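3. Materiales y procedimiento

3.1. La mesa de servicio y los soportes

El estudio se realizó en el comedor de la residencia Zodilgate durante el mes de enero, en las horas de la merienda. Se eligió esta comida, y no el almuerzo, por dos motivos. El primero es que en la merienda los alimentos se sirven en piezas sueltas y sin cubiertos. El segundo es que las mesas ya están cubiertas con el mantel de plástico de uso diario, de modo que no fue necesario cambiar nada en la sala para nuestras observaciones.

Cada mesa recibió una sola bandeja compartida. En trabajos anteriores sobre el servicio en mesa (Ó Gríofa; Stulen) se usan platos individuales, y por eso la posición de cada alimento tiene poca importancia: todo lo que está en el plato pertenece a la misma persona. En una bandeja común la situación es diferente. La pieza que queda junto al borde está cerca de un comensal y lejos de los otros, y esta distancia influye en el orden en que las piezas se toman. Nuestro interés está precisamente en este orden.

Las bandejas del tipo que llamamos B son grandes y poco profundas, con fondo claro y borde rojo elevado. El fondo claro presenta una ventaja práctica, porque los alimentos oscuros se distinguen bien también con la luz débil de la tarde. El inconveniente es que las marcas del uso son igualmente visibles. Decidimos no sustituir las bandejas usadas por otras nuevas – los residentes conocen bien su vajilla, y una bandeja sin ninguna marca habría llamado la atención.

3.2. Los alimentos

Se trabajó con dos clases de pieza. La primera es la pieza oscura: un fruto seco dulce, de forma ovalada, piel arrugada y superficie brillante, que se toma entero. La segunda es la pieza clara: un trozo de color beige, cortado a mano de manera irregular, con caras angulosas. No intentamos igualar el tamaño de los trozos claros. El corte irregular es el que hace la cocina cada día, y un corte uniforme habría producido una merienda que en este comedor no existe.

En total se prepararon 354 bandejas, de las cuales 300 entraron en el análisis. Las restantes se excluyeron porque alguna pieza fue movida por el personal antes de empezar la observación, o porque la hoja de registro estaba incompleta. Participaron 41 residentes, todos con consentimiento escrito. Cada observación duró 30 minutos, aunque en muchas mesas la bandeja quedó vacía bastante antes.

3.3. Disposición de las piezas

Las disposiciones se anotaron según dos criterios: la distancia de la pieza al borde y la distancia entre las piezas. Llamamos «pieza de rincón» a la que ocupa una esquina y toca el borde elevado. Llamamos «pieza libre» a la que tiene fondo vacío en todo su contorno. Entre las dos hay un caso intermedio, la pieza cercana a un lado, que al principio clasificamos como libre y que después separamos en una categoría propia.

La Figura 1 muestra una disposición dispersa con tres piezas. El trozo claro está en la esquina más próxima, en contacto con el borde rojo, y es por tanto una pieza de rincón. De los dos óvalos oscuros, uno está tumbado cerca de ese trozo, mientras que el otro se encuentra más a la izquierda, inclinado y próximo al lado de la bandeja. La mayor parte del fondo queda sin ocupar, y esta es la característica que define para nosotros el grupo disperso.
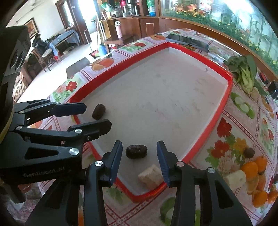 Figura 1. Disposición dispersa en una bandeja de tipo B, colocada en diagonal sobre el mantel: dos piezas oscuras y una pieza clara de rincón.

3.4. Registro y codificación

Para cada bandeja se anotó el orden de retirada de las piezas y la posición inicial de cada una. Las posiciones se codificaron con relación a la propia bandeja y no a la mesa, porque el personal coloca las bandejas unas veces rectas y otras en diagonal. Las hojas de registro se pasaron después al programa Temix, donde cada pieza ocupa una línea.

Cuando dos piezas fueron tomadas al mismo tiempo, ambas recibieron el mismo número de orden. Los casos en que una pieza se tomó y luego se devolvió a la bandeja se marcaron con un código separado – estos casos se tratan en el apartado 4.2.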